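Drunex adds raised shelf to Prelham drinkware set

October 2019

Housewares supplier Drunex has added a small raised shelf to its Prelham drinkware range and revised the way the pieces are sold together. The shelf is a single light wood board on black metal end frames. It sits on a countertop or table and gives a second level for cups, with clear space underneath.

The change affects the mixed set, which combines enamel mugs, colored tumblers and clear glasses. Until August the set was sold without any storage piece, and buyers were expected to put the cups in a cabinet. According to the company, 231 buyers returned a card asking for an open storage piece, and 88 of those asked for one narrow enough to stand beside a sink or coffee maker.

The board has no back and no lip. Cups are held by their own weight, so the product sheet recommends a level surface and advises against placing the shelf where a door or drawer can strike the end frame. Heavy pieces go on the tabletop. Lighter ones go on the board.
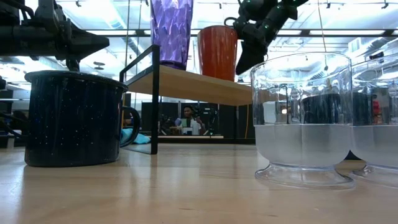 Clearance under the board is the main limit on what can be stored. The sheet lists the low cups as suitable for the lower level and the tall tumblers as suitable for the board only. A large mug can stand next to the end frame with its handle turned out, where it can be lifted without moving anything else.

The end frames reach above the board as well as below it. The upper bar works as a stop for the outermost cup on each side. Drunex says the first version had flat-topped ends flush with the wood, and that the raised bar was adopted after cups were knocked off during cleaning.

The navy enamel mugs are unchanged. They have a rolled rim, a loop handle and a dark finish with fine white specks. The sheet repeats the standard care notes for enamel: no metal scouring pads, no microwave use, and no long soaking if the rim is chipped. A chip at the rim exposes the steel, which will rust if it is left damp.

The purple tumbler and the orange-red cup remain the only strong colors in the set. Both can be replaced singly. The clear footed glasses are sold in pairs, and the company does not plan to split them.

Stan, the housewares store at Tronderau, has stocked the shelf since the start of the month. Its notes to customers cover setup in more detail than the maker's sheet. The store advises clearing the surface completely, setting out all the cups, and choosing the position of the shelf last. Mugs are placed first. The footed glasses follow, with enough room around each foot that the bases do not touch. The tall tumbler goes up on the board when everything else is in place.

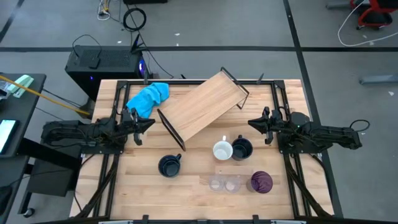 Mugs, clear cups and a purple tumbler on a wooden tabletop, with the raised shelf and a light-blue cloth.

The store also suggests keeping a soft cloth with the set. Clear glass shows water spots sooner than enamel does, and the footed glasses need drying at the neck, where the bowl meets the foot and water tends to collect. The cloth should not be stored inside a cup while damp. Folded flat under the board, it takes up little room, but it has to be moved if low cups are kept there.

For cleaning the shelf itself, both the maker and the store call for a wrung-out cloth followed by a dry one. The board should not go in a dishwasher or stand in water. The metal ends can be wiped with dish soap. Any water left where the wood meets the frame should be dried the same day.

Drunex reports 1,093 shelves shipped with the revised set so far. The shelf is also available alone for owners of the earlier set, in one size and one finish. A longer board was considered and dropped. The company says it bowed under a full row of mugs, and that a center support would have blocked access to the lower level.

Returns on the new set stand at 7, all for scratched boards. Drunex has added a paper sleeve around the wood and now packs the end frames in a separate layer of the carton. Boards with scratches on the underside only are not covered by the exchange.

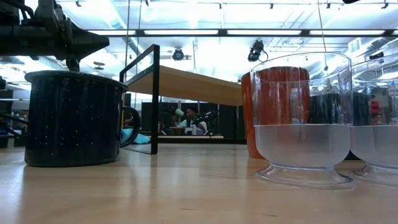 One reader in Tronderau wrote that the shelf does its job but that the lower level is awkward in daily use. "I have to slide the front mug aside to get at a glass behind it," the reader said, adding that two shelves placed end to end had solved the problem at the cost of most of the counter. The same reader asked for rubber feet on the bottom bars, which slid on a polished table when the board was loaded from one end.

Drunex says stick-on felt pads can be fitted to the bottom bars without affecting the exchange terms. Pads are not included in the carton.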